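4. Gravação de demonstrações por teleoperação

Antes de começar: este capítulo parte do princípio de que a calibração das luvas (capítulo 3) já foi feita. O material comercial da Sudotik fala em "ensinar uma tarefa em minutos". Não conte com isso. Conte com uma tarde para a primeira tarefa, e com boa parte dessa tarde a apagar episódios.

4.1 Preparar a cena

1. Abra o simulador e carregue a cena de cozinha no menu Hendell > Cenas.

2. Confirme que as duas mãos respondem. Mexa um dedo de cada vez. O indicador verde do painel só diz que há ligação; não diz que o polegar esquerdo está a seguir o seu.

3. Leve as mãos à posição de partida, sobre a mesa, com os dedos abertos ou juntos conforme a tarefa. Use sempre a mesma posição. 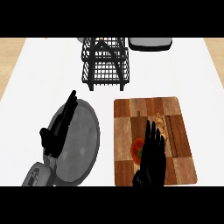 Figura 4-1. Cena de cozinha no simulador: mão esquerda sobre a frigideira, mão direita sobre a tábua, junto ao tomate.

4. Verifique se os objetos que vai usar estão ao alcance. Na cena da figura, o tomate e o gengibre estão na tábua e o escorredor de arame fica mais atrás. Faça um movimento de ensaio até ao objeto mais distante, sem gravar.

Nota: a opção "Variar objetos" desloca os objetos entre episódios. Vem desligada de origem, e um conjunto gravado assim ensina ao robô um único sítio para o tomate.

4.2 Gravar

5. Prima o pedal uma vez. Aguarde 2 segundos antes de se mexer.

6. Execute a tarefa devagar, sem corrigir a meio. Se falhar a preensão, prima o pedal duas vezes para descartar e recomece.

7. Grave 64 episódios por tarefa. O assistente deixa treinar a partir de 4, o que serve para testar a instalação e para pouco mais.

CUIDADO: não passe uma política treinada só em simulação diretamente para o robô físico. O contacto simulado é mais tolerante do que o real. Reduza primeiro a velocidade e mantenha a paragem de emergência ao alcance da mão.

4.3 Rever

8. Reproduza todos os episódios. A pontuação automática de qualidade aprova gravações em que o objeto escorrega no fim.

9. Exporte para a pasta do projeto. O limite é de 1.000 episódios por ficheiro; acima disso, a exportação para sem aviso.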